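地面为什么晃得不一样：与胡拉姆·纳克维谈软土和地震动

2025年10月16日

同一次地震，同一座镇子，河边的人说柜子走了位，坡上的人说只是觉得吊灯在动。这种事在震后的问卷里经常出现，早年常被归到房子盖得好不好上面。胡拉姆·纳克维（Khurram Naqvi）做的工作，是把房子的因素先放到一边，单看房子下面的土。

他所在的小组在诺尔考（Norkau）测了两年。诺尔考沿着维河（Vi）铺开，老城在河漫滩上，新区往南爬到一片岩石台地。地下水浅，漫滩上的人家挖个菜窖都会渗水。镇子本身不在大断层上，历史上的几次有感地震都来自外面。

“问题问得很简单，”纳克维说，“地震波从底下上来，到了基岩顶面的时候，老城下面和台地下面收到的东西差不多。从基岩顶面到你脚底，这一段差别就大了。我们只管这一段。”

我请他先从波速讲起。他说剪切波在硬的岩石里走得快，在松软的土里走得慢。波从快的地方进到慢的地方，能量要传上来，速度掉下去，振幅就得变大。他拿海浪作比：浪从深水走到浅滩，走慢了，也就高起来。他又补充说这个比方只能用到这里，海浪和剪切波的物理机制不同，学生考试的时候这么写要扣分。

台地上的岩石风化过，算不上特别硬，小组测到的剪切波速是每秒700米。漫滩上的土要低得多，而且从上到下不均匀，最上面是人填的杂土，再往下是河流留下的粉砂和黏土，中间夹着砾石透镜体。纳克维花了不少时间跟我讲那层砾石。它断断续续，在有的钻孔里有，隔一条街又没有了，画剖面图的时候很难处理，连线连不上，不连又不像话。他们后来在图上用了虚线。

“审稿人问我们虚线是什么意思，”他说，“意思就是我们不知道。”

波速只是一半，另一半是厚度。一层软土搁在硬底上，会有自己喜欢的频率，地震波里正好带着这个频率的成分，就会在土层里来回反射，互相叠加。土越厚、越软，这个频率越低；土越薄、越硬，频率越高。算法写出来很短：剪切波速除以四倍的厚度。纳克维在我的本子上写了一遍，又在下面画了一个方框代表土层，方框里画了四分之一个波长。 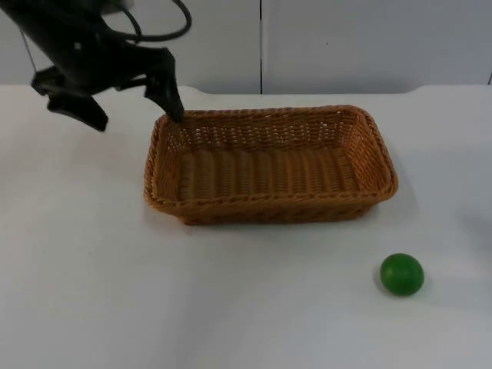 老城中心那一片算出来是2赫兹，也就是每秒来回晃两次。这个数字对住在那里的人意味着什么，要看房子。房子也有自己喜欢的频率，一般来说矮的、刚的频率高，高的、柔的频率低。如果房子和土层碰巧合拍，晃得就厉害。老城里多是不高的砌体房，单看新房子的时候频率比土层高一些，可是墙开裂以后刚度下降，频率会往下走，走着走着就可能靠到土层的频率上去。

“所以我不喜欢别人拿一张图来问，这个颜色的地方能不能住，”纳克维说，“图上画的是土。你得把房子放上去一起看。”

我问他，没有大地震的时候怎么测这些东西。总不能坐在那里等。

他说等也是一种办法，小地震其实不少，灵敏的仪器都能记下来，把漫滩上和台地上的记录放在一起比，谱一除，放大了多少就出来了。麻烦在于要有一个好的参考点。台地上的点离城近，可岩石风化了；真正新鲜的岩石要到哈尔凯拉诺（Jarkelano）才有，那边露头很好，但是隔得远，地震波走过去的路径已经和走到诺尔考的不完全一样。小组最后把两个地点都用上了，各算一遍，在报告里都列出来。

另一种办法是听噪声。地面从来没有真正安静过，海浪拍岸、风吹树和楼、车过桥，都会让地面有微小的颤动，人感觉不到，仪器能记到。把水平方向的谱和垂直方向的谱相除，在有明显软硬分界的地方，比值会在某个频率上鼓起一个峰，这个峰的位置跟土层的共振频率很接近。好处是一台仪器、一个人就能做，放下去，等一阵，收起来，换下一个地方。

“峰的位置可以信，峰的高度不要太当真，”他说。“很多报告把峰高直接写成放大倍数，我每次看到都要写意见。峰高和噪声里面波的成分有关系，面波多还是体波多，比例不一样，高度就不一样。”

他对现场工作讲得比理论还细。仪器要放平，脚钉要插进土里，草地上要先把草踩开，不然草茎顶着，低频全是假的。沥青路面夏天发软，三个脚会慢慢陷，水泡就跑偏。风大的时候要挖一个浅坑，把仪器放进去，再拿一只倒扣的桶盖上。附近有大树也不好，树根会把风的晃动传到地里来。有一次他们在一所学校的操场边上测，记录上有一个又尖又窄的峰，白天夜里都在，换地方就没有了，大家讨论了好几天地层，后来发现操场旁边的泵房里有一台水泵一直在转。

怎么区分机器的峰和土层的峰，他也讲了。机器的转速固定，峰很窄，三个方向上都能看见，相除以后往往抵消掉一部分；土层的峰宽一些，主要在水平方向。软件里有专门的检查步骤。小组用的处理程序叫Plurosell，纳克维说它最大的好处是可以一段一段地看记录，把有人走过的那几段去掉，坏处是导出的表格列名很乱，每次都要自己改。

我们接着谈到液化。这个词在新闻里出现得多，常常和软土放大混在一起说。纳克维认为应当分开。放大是波的事情，土还是土；液化是饱和的松砂在反复摇晃下，颗粒之间的水来不及排走，水压上升，颗粒互相压不住了，土暂时失去强度，像稠的液体一样。房子会歪，埋在里面的空管子和检查井会浮上来，河岸会朝河道方向滑。黏土一般不这样，砾石排水快，也不太容易。

诺尔考漫滩的条件有一部分是符合的，水浅，有粉砂。他们做了标准贯入和静力触探，判断的结果是部分地段在强震下有可能液化，靠近旧河道的地方可能性大一些。旧河道现在看不出来了，上面是街道和院子，是从老地图上描下来的，描好以后再拿钻孔去对，对上的多，也有对不上的。老地图上维河在城西拐了个弯，弯的里侧和外侧沉积物本来就应该不同，里侧细一点的东西多，这一点钻孔里能看到。

说到结果怎么给人用，谈话慢了下来。小组交出去的是一张分区图，颜色代表共振频率的范围。镇上拿到图以后，最先来问的是几户准备加层的人家。他们想知道加一层好还是不加好。纳克维说他答不了，加层会让房子变柔，频率往下掉，是掉进土层的峰里还是掉过去，得有人去房子里测过才能讲，而且加层首先是承重的问题。

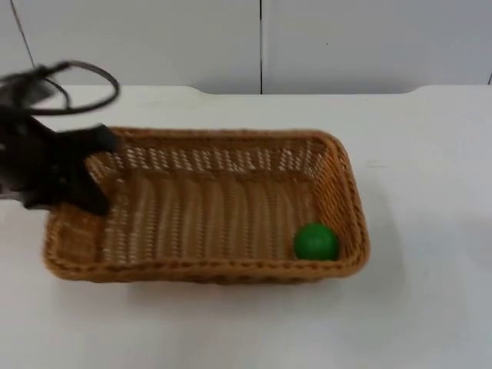
阿波利纳尔·特拉帕莱（Apolinar Tlapale）不赞成把话说得这么窄。他在读过报告初稿之后写来意见，认为分区图如果只标频率，不标晃动可能有多强，普通读者会把低频的区域理解成危险小的区域，因为“低”这个字在日常用语里就是这个意思。他主张在同一张图上用另一种线型叠加相对强度，哪怕误差大，也要画出来，并把误差写在图例旁边。他还提出，强震的时候土会变软，弱震和噪声测到的频率会偏高，直接拿来对照房屋，方向上可能是错的。

纳克维接受了后一条。土在小变形下差不多是弹性的，变形大了以后刚度下降，耗能增加，共振频率往低处移，放大的幅度有时反而比弱震时小。这叫非线性，在软土上有许多强震记录可以说明。诺尔考没有强震记录，小组只能取土样回实验室，在试样上加反复的剪切，量它的刚度怎么随变形下降，再把曲线放进计算里去推。报告的终稿里加了一节，给出了弱震和强震两种情况下的频率，强震那一栏注明是计算值。

对于前一条，他有保留。

“叠上强度以后，图就变成一张谁家值多少钱的图了，”他说，“我理解特拉帕莱的担心，他说的误读确实会有。我们把图例改了，低频、高频不写了，改写成晃得慢、晃得快。强度放在附录里，有表，有误差。想看的人找得到。”

特拉帕莱对这个改法的回复是，附录没有人打印。两边到现在也没有完全谈拢，不过图例的新写法都同意保留。

我问纳克维，盆地的边缘是不是也有问题。我在别的材料里读到过，沉积盆地的边上有时破坏集中成一条带。他说有这种现象，波从盆地边缘的斜面折进去，会转换成沿着地面走的波，和从底下直上来的波碰在一起，在离边缘有一段距离的地方加强。这要用二维甚至三维的模型才能算出来，一层一层水平铺开的模型里看不到。维河的河谷窄，两边的坡又不对称，南坡陡，北坡缓，他们沿一条剖面做了二维计算，南边靠坡脚的地方确实比一维的结果大一些。北边不明显。

这条剖面的位置选得有些将就。理想的剖面应当和河谷垂直，可是垂直的那条线上有铁路站场，噪声太大，也不让进，只好往上游挪，斜着穿过去。斜着穿，坡看起来就比真实的缓。计算的时候做了改正，报告里写了改正的办法，他说看的人不多，但是写了心里踏实一些。

还有持续时间的问题。软土和盆地不光让晃动变大，也会让它变长，波进去了不容易出来，来回地走。坡上的人觉得已经停了，河边的水面还在动。对砌体房来说，多晃的那些来回会让已经有的裂缝继续张开。对液化也是一样，水压是一个来回一个来回攒起来的，时间长，攒得就多。常用的地震动参数里，最大加速度只记一个瞬间，时间这一头容易漏掉。他建议看报告的人把加速度和持续时间放在一起读，在表里这两栏是挨着的。

我问到打桩。老城有人在议论，说把桩打到砾石层就行了。他说要看是哪一段的砾石层，虚线那一段他不敢说。桩尖落在砾石透镜体上，下面还是软的，沉降会有麻烦；地震的时候软硬交界的地方桩身弯得最厉害，桩要在那个深度配足钢筋。这些设计人员都知道，前提是有人告诉他们交界在哪里。眼下有些小工程只在院子里打一个孔，就当作整块地都是那样。漫滩上不行，一个孔只能代表那个孔。

关于钻孔资料，他多说了几句。镇上其实有过很多钻孔，修桥的、盖学校的、埋管子的，柱状图散在各家手里，有的只剩复印件，深度看得清，土名看不清。同一种土，这家叫粉砂，那家叫砂质粉土，还有一家一律写“河泥”。小组把能找到的都录进了一个表，土名保留原样，另起一列写统一后的名字，方便以后的人推翻。录入花的时间比野外还长。

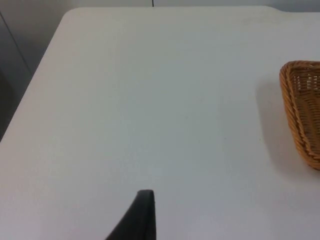 白色桌面，远处是一窄条浅灰色的墙。

谈到下一步，纳克维说打算在老城留一个长期的台站，地面上一个传感器，钻孔底下的基岩里再放一个。同一次地震，上下两个记录一比，中间那段土干了什么就直接看到了，参考点远不远的争论也可以少一些。井下的那一个安装麻烦，方位要对准，下到底以后转了多少度，要靠远处地震的波形倒过来算。孔壁和仪器之间还要填实，填不实，记到的就是管子自己的响动。

选址还没有定。最合适的地方在旧河道边上的一块公地，但是那里每年春天有积水，井口要垫高。去年三月他们去看的时候，水到脚踝。另一处在学校后面，干，也有电，只是离那台水泵太近。我说水泵可以关，他说供水的人不会同意，他自己也不会同意。

最后我问他，住在漫滩上的人读完报告以后应该先做什么。他想了想，说先把高的柜子固定在墙上，床头上方不要挂重的东西，再去看一看墙角和门窗洞口有没有老裂缝，有的话拍下来，写上日子。烟囱要单独看，砌体房上最先掉下来的往往是烟囱和山墙尖。这些事情和共振频率没有什么关系，在台地上也一样要做。

加固的事要请结构工程师进屋里看。他说小组可以提供那一块地的土层资料，包括钻孔表和噪声谱，来要就给，已经有几家来要过了。表里统一土名的那一列还在改，给出去的时候会附上改动的日期，拿到旧表的人可以来换新的。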